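Courses > Workspace Organization > Unit 3 > Handout 2

December
Notes by Athina Politis

Unit 3: Clear surfaces and small parts

These notes go with the Saturday session. Lanying Lü covers labeling next time, so labels are left out.

The rule for this unit is that the work surface is for the job in hand. Anything else goes on the wall, on a rail or in a drawer. A plain dark top with light veining is fine to work on, but small gray metal parts can be hard to find on it.
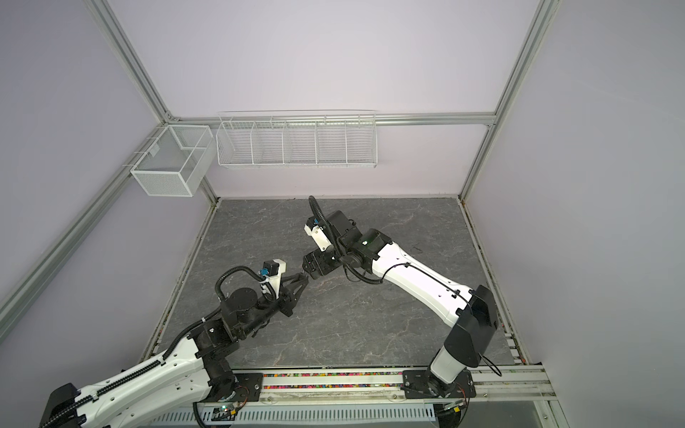
Start every exercise by clearing the top down to the bare slab. Wipe it from the back wall toward the front edge. Then bring out one item at a time and decide where it lives before you bring out the next.

Small things that belong together should be stored together. A padlock and its key are the usual test. If they get put down separately, the key is the one that goes missing - keep both in the same compartment.

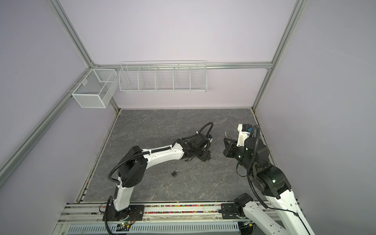 Padlock and key on the work surface, wire baskets on the wall behind.

Wall baskets come in two shapes. Use the box-shaped one for taller items. The long shallow one, with five compartments, is for flat or small items, one type to each. Wire mesh lets very small parts fall through, so put those in a tray first. 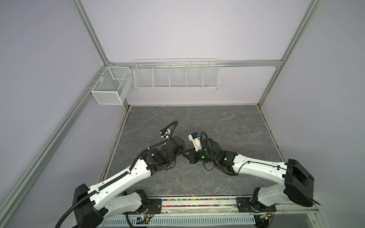 Divided box basket at the left, five-compartment basket on the back rail.

For next time: sort one drawer at home into 3 groups and bring your list.

Related handouts
Unit 2: Drawers and dividers
Unit 3: Handout 1, Rails and hooks
Unit 4: Labels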